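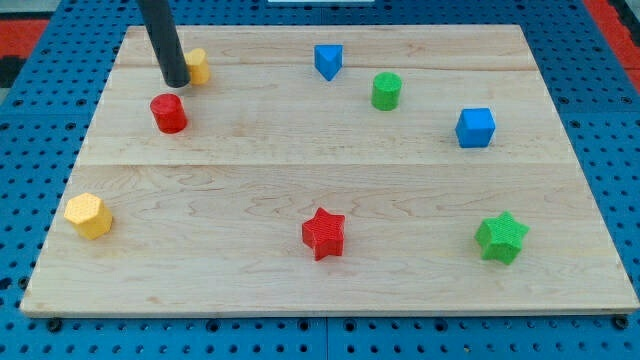 *Shape blocks on the maple-colored board, 7th February.*

I finally got the board out of the closet. It had been leaning behind the coats since we moved, and I kept telling myself I would find a table for it first. It is on the blue pegboard table now and will probably stay there.

The wood is pale, with darker streaks toward the front, and you can see the seams where the planks meet. I bought it from a shop called Josham that was clearing out its back room. Evander Dow, who lives downstairs, offered me 3 dollars less than I paid for it and then helped me carry it up anyway.

I gave it a light sanding with 100 grit and then wiped it with mineral oil. Next time I would skip the 100 and go finer. It left some scratches near one end that I only notice when I run a hand over it. The oil was the Dreketti one in the tin. It smells a little like candles for a day.

The blocks are for my nephew, who is two and a half and visits most weekends. I wanted simple shapes in plain colors. There is a red cylinder, a blue triangular prism, a small yellow hexagon and a few more. They are small, so he only gets them when one of us is sitting with him, and they go back in the jar afterward.

I looked at a boxed set from Prollik before this. It was nice, but it came with 500 pieces and a storage tub the size of a hamper, and I don't have the floor for that. A handful is enough for him. He mostly wants to push one to the edge and look at me.

The hexagon is my favorite. The cylinder is the one he asks for, though he calls it "can." I have not corrected him.

A few notes for myself, mostly so I remember in April when the oil needs doing again:

- Take everything off and wipe with a damp cloth, not a soaked one.
- Oil with the grain, leave it overnight.
- Check the seam behind the middle plank. It felt a little rough last time.
- Put felt pads under the board. It slides on the pegboard if you lean on it.

I still need a shelf for that corner. Fajardo has a narrow one that would fit beside the window if I move the lamp. My sister thinks I should move the table instead. I measured both ways last night and the shelf clears the window frame by 2 inches, so I will probably order it this week.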